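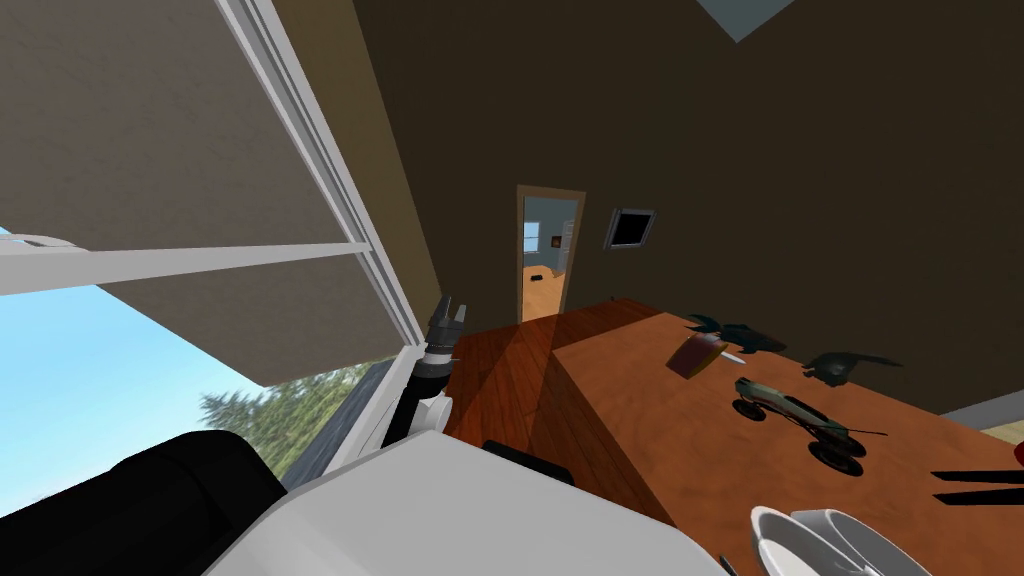 Most of my summer has gone on one dull-sounding question — how much can you tip a robot's camera before the robot forgets how to pick things up? It's the sort of thing I'd have called a side project in the spring, and now it has its own folder, its own mug and most of my evenings. We do it all in simulation, in a made-up house with brown walls and a wooden floor, and on the steepest settings the whole room leans over like a ferry in bad weather. The toy car on the table is our favourite target (I've grown quite fond of it), partly for its awkward long body and partly for the fact that it sits among things that want to confuse the system, like the spiky dark thing near the far edge that Efua Wumbei calls the dragon.

3 min read

Print this page | E-mail this page

Anyway, the method. We call it Sowah, and it's much simpler than the name makes it sound. Before the robot decides on a movement, a small extra network looks at the camera view and guesses how far the world has been tilted. The guess gets passed along with the picture, so the part that plans the arm movements has a hint about which way is down. That's it! Our older approach, Drititz, tried to turn the picture level first and then carry on as normal. It was fine for gentle tilts, but turning a picture leaves you with blank corners, and the planner got very upset about blank corners.

We gave both of them the same 156 reaching tasks, with the tilt changed in steps up to the worst one. A reach counts as a miss if the gripper stops too far from the target or comes at it from the wrong side. Drititz missed 22 and Sowah missed 13, which had me grinning at my screen for most of a morning. It's a gap I'd like to see again with fresh random starts before I shout about it too loudly, and Efua is setting those up now.

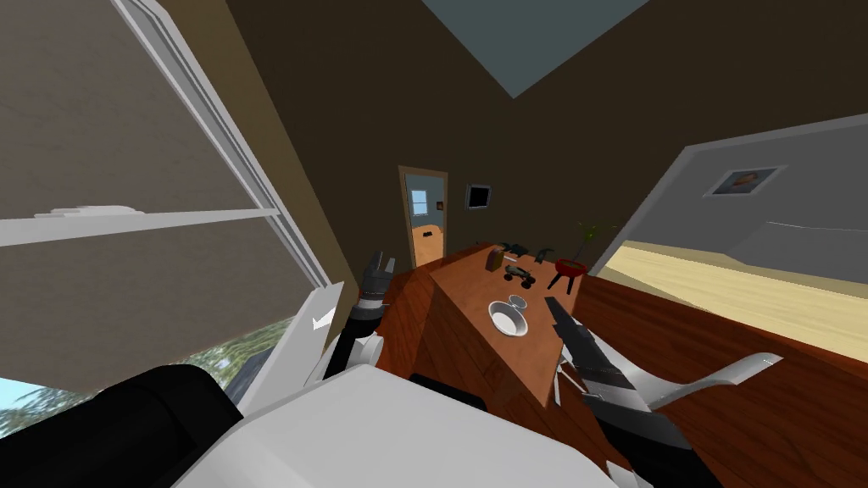

Page last changed: August, 4.40 pm

The bit I didn't expect was the trouble with clear things. There's a little glass cup on the table just behind the white bowl, and both methods are hopeless with it once the view leans over. I think the tilt guesser is fine there and the planner just can't find the rim, but that's a hunch. Efua thinks it's the lighting. We have a bet on, and the stake is cake.

The other thing still bugging me is the left arm. The misses aren't shared out evenly between the two arms, and I can't yet say if that's the tilt direction or a silly mistake in how I set up the start positions (I've been through that file twice, and I'll be going through it again). If you've seen something similar with two-armed setups, please do come and tell me, I'd love to hear I'm in good company.

Next up is moving the tilt guesser over to Flatix so it runs quicker. At the moment a full set of tasks takes about 21 hours, so I start it before I go home and then spend the next day pretending not to check on it. After that we'll try a camera that changes its tilt halfway through a reach, and I have no idea what Sowah will make of that — my guess is a lot of waving at thin air.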